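Attic room over garage, overheating under skylight: blind, film or vent?
Forum: Lofts, Roofs and Insulation
Thread status: open

rafterline
Posted 7:42 am

I have a converted attic in Parnbridge, used as an office. Sloped ceiling, roof faces southwest, one skylight unit. In July the room reaches 82 F by early afternoon with the door shut. The rest of the house is fine.

Rafters are packed with mineral wool and there is a 2 inch vent gap above it. I have no record of what the gap does at the ridge. Options I am considering:

1. Internal blackout blind
2. External awning blind
3. Solar control film on the inside face of the glass
4. Small extract fan through the gable

Budget covers one of these this year. The furniture is dark brown at one end and soaks up heat as well, though I doubt it matters much. 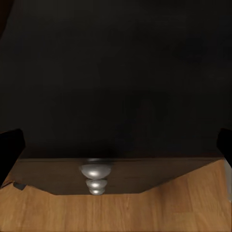
Reply 1
truss_and_purlin
Posted 8:15 am

External shading first. Once sunlight is through the glass the heat is in the room, and an internal blind only sends part of it back out. An awning blind stops most of it before the pane. I fitted one from Provum on a similar slope and the afternoon peak dropped noticeably. I did not log it, so no figures.

Film on the inside face can be a problem with sealed double glazing. It raises the temperature of the pane and some makers void the warranty over it. Check before you buy.

Reply 2
kneewall
Posted 9:03 am

Disagree on the order. Find out about the ridge first. If the vent gap is blocked at the top, the underside of the roof deck stays hot into the evening and shading the glass will not change that. Does the room stay hot after sunset?

Reply 3
rafterline
Posted 9:20 am

Yes, until 10 pm or so. I took that to be the floor and the plaster giving heat back.

Reply 4
truss_and_purlin
Posted 9:31 am

Could be either. Put a cheap thermometer against the slope and another in the middle of the room and compare them after dark. If the slope reads higher for hours, kneewall has a point. I would still shade the glass.

Reply 5
solderpot
Posted 11:48 am

Same problem here. Attic room, desk along the back.
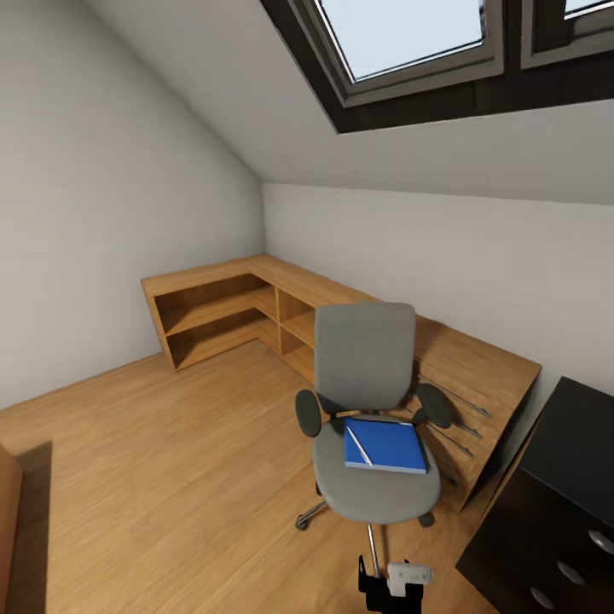

I went through the gable fan route and would not do it again. The fan pulled makeup air from the stairwell, the stairwell pulled it from the kitchen, and at full speed it was too loud for phone calls. Where the glass sits matters more than people allow for. With a skylight in the slope and the desk below that side of the room, the person working is the first thing to overheat, whatever the average reading says. I ended up with an external mesh blind and left the fan off. Cost was 50 dollars over the fan, installed.

Reply 6
kneewall
Posted 12:10 pm

A fan without a planned inlet will always do that. It says little about fans as such. Put a trickle inlet low on the opposite wall and run it at night when the outside air is cooler.

Reply 7
solderpot
Posted 12:26 pm

There was an inlet. It was undersized, I admit, but a bigger one meant cutting a stud and I was not going to do that for a desk fan with ambitions.

Reply 8
rafterline
Posted 5:55 pm

Got up to the ridge at lunch. There is a vent strip but the felt has been lapped over it for at least half the length. The Katsaros roofing sheet I have says the felt should stop short of the strip on both sides.

So I will get the felt cut back first and take readings for a week. If the afternoon peak is still there, awning blind. Does anyone know if the felt can be trimmed from outside without lifting the ridge caps?

Reply 9
truss_and_purlin
Posted 6:14 pm

Depends on the caps. Dry fixed, they unscrew and go back on. Bedded in mortar, no, they have to come off and be rebedded. Post which type you have.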